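캡스톤 디자인 프로젝트 보고서
휴대형 그리퍼 키트 Korneo 사용 평가: 로봇 없이 양손 작업 시연 모으기

작성: Saranya Poduval
함께한 사람: Parvaneh Arabzadeh (배선, 소프트웨어 설치)

1. 왜 이 키트를 골랐나

우리 조는 처음에 로봇팔 두 대를 원격 조종해서 정리 작업 데이터를 모으려고 했다. 그런데 학과 실습실의 팔은 한 대뿐이고 예약도 밀려 있어서, 팔 없이 시연을 기록할 수 있는 제품을 찾기 시작했다. 후보를 몇 개 비교하다가 Korneo를 알게 되었고, 지도교수님께서 Javwood 연구실이 가지고 있던 세트를 빌려 주셨다. 상자를 열던 날 우리 둘 다 꽤 들떠 있었다(나는 설명서를 집에 가져가서 밤에 다 읽었다!).

Korneo는 사람이 양손에 하나씩 쥐고 쓰는 그리퍼 키트다. 손잡이를 쥐면 손가락이 닫히고, 그때의 벌어진 폭과 손의 위치가 시간 순서대로 저장된다. 우리가 궁금했던 것은 세 가지다. 처음 쓰는 학생이 얼마나 빨리 익숙해지는지, 작은 생활용품을 제대로 집을 수 있는지, 저장된 기록을 바로 학습에 쓸 수 있는지.

2. 설치와 보정

설치는 Parvaneh가 맡았다. 케이블을 연결하고 프로그램을 깔고 첫 기록을 저장하기까지 34분이 걸렸다. 그중 절반 이상은 우리 노트북의 USB 포트 문제였으니 키트 탓이라고 하기는 어렵다. 프로그램 화면은 단순하다. 왼손과 오른손의 상태가 나란히 나오고, 연결이 끊기면 그쪽이 회색으로 바뀐다. 처음에는 너무 썰렁하다고 생각했는데 막상 작업을 시작하니 눈이 갈 곳이 적어서 오히려 편했다.

보정은 두 단계다. 먼저 손가락을 완전히 벌렸다가 완전히 닫아서 폭의 범위를 잡고, 다음으로 양손을 책상 위 기준점에 갖다 대서 위치를 맞춘다. 두 번째 단계의 설명서 그림이 작고 흐려서 우리는 좌우를 바꿔서 해 버렸다. 그날 모은 기록은 왼손과 오른손이 뒤집혀 있었고, 나중에 스크립트를 짜서 고쳤다. 이 부분은 설명서에 큰 그림 하나만 더 있으면 해결될 것 같다.

3. 실험 방법

작업은 튜브나 작은 병 같은 물건을 집어서 칸이 나뉜 통에 넣는 것으로 정했다. 단순해 보이지만 방향을 맞춰야 하고, 때로는 한 손으로 통을 잡아 주어야 해서 양손을 쓰는 이유가 분명하다. 참가자는 우리 학과 학생 8명이었고 모두 그리퍼를 처음 쥐어 보는 사람들이었다. 연습은 각자 원하는 만큼 하게 두었다. 총 900회의 시연을 모았고, 한 회가 끝날 때마다 물건의 위치와 각도를 바꾸었다.

기록할 때 지킨 규칙은 다음과 같다.

물건을 놓치면 그 회는 지우지 않고 '실패' 표시를 달아 보관한다.
시작할 때 양손을 책상 양쪽에 둔다.
손이 피곤하면 바로 쉰다. 참가자가 쉬는 동안에는 기록을 멈춘다.

마지막 규칙은 중간에 추가한 것이다. 첫 참가자가 쉬지 않고 계속하다가 손목이 뻐근하다고 했고, 실제로 뒤로 갈수록 움직임이 느려지는 것이 그래프에도 보였다.

4. 써 보고 느낀 점

가장 마음에 든 것은 속도다! 원격 조종을 해 본 사람이라면 알겠지만, 화면을 보면서 팔을 움직이면 물건 하나 집는 데도 한참 걸린다. Korneo는 자기 손 바로 앞에서 손가락이 움직이니까 거의 설명이 필요 없었다. 참가자 대부분이 몇 번 만에 감을 잡았고, 한 후배는 집게로 고기 뒤집는 것과 비슷하다면서 쉬는 시간에도 계속 연습했다.

손가락에 마디가 있는 것도 장점이었다. 곧은 집게로는 둥근 병이 자꾸 돌아가는데, 마디가 있으니 물건을 감싸듯이 잡는 자세가 나온다. 튜브처럼 누르면 모양이 변하는 물건도 힘 조절에 익숙해지면 괜찮았다. 다만 튜브는 어디를 잡느냐에 따라 결과가 많이 달랐다. 뚜껑 쪽을 잡으면 안정적이지만, 납작한 끝을 잡으면 들어 올릴 때 몸통이 아래로 처져서 통의 칸에 맞추기가 까다로웠다. 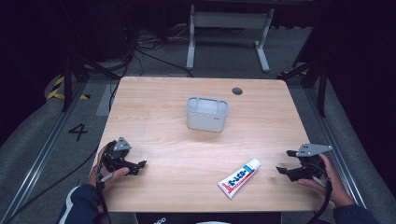 5. 아쉬운 점

첫째는 케이블이다. 양쪽 그리퍼에서 선이 내려오기 때문에 손을 교차하면 서로 걸린다. 우리는 선을 팔꿈치 쪽으로 돌려서 벨크로로 묶었는데, 그렇게 하니 훨씬 나아졌다. 무선 버전이 나오면 꼭 다시 써 보고 싶다.

둘째는 무게 중심이다. 위쪽에 장착판이 있어서 손목을 옆으로 기울이면 그쪽으로 쏠리는 느낌이 든다. 손이 작은 Parvaneh는 손잡이 굵기도 조금 부담스럽다고 했다. 손잡이 덮개를 두 가지 크기로 주면 좋겠다.

셋째로 저장 형식 이야기를 해야겠다. 기록은 깔끔하게 남지만 우리가 쓰던 학습 코드와 열 이름이 달라서 변환 작업을 따로 해야 했다. 같은 과 선배가 만든 Mladenović라는 변환 도구를 고쳐 썼고, 고친 코드는 조 폴더에 올려 두었다. 회전 값의 순서가 다르니 가져다 쓰는 사람은 그 줄을 먼저 확인하기 바란다.

6. 다음 학기 계획

11월 발표 때 Prasutville 캠퍼스의 다른 조가 같은 키트로 수건 접기를 해 보고 싶다고 해서, 보정 절차를 우리 말로 다시 정리해 넘겨주기로 했다. 우리 조는 실습실의 팔 한 대로 한 손 작업부터 재생해 볼 생각이다. 양손 기록에서 오른손만 잘라 쓰면 되는지, 아니면 한 손 시연을 새로 모아야 하는지는 아직 모른다. Parvaneh는 새로 모으자는 쪽이고 나는 일단 잘라서 돌려 보자는 쪽이다.

빌린 세트는 방학 전까지 쓸 수 있다. 실습실에서 직접 쥐어 보고 싶은 사람은 조 게시판에 시간을 남겨 주면 된다. 오후 4시 이후가 비교적 한가하다.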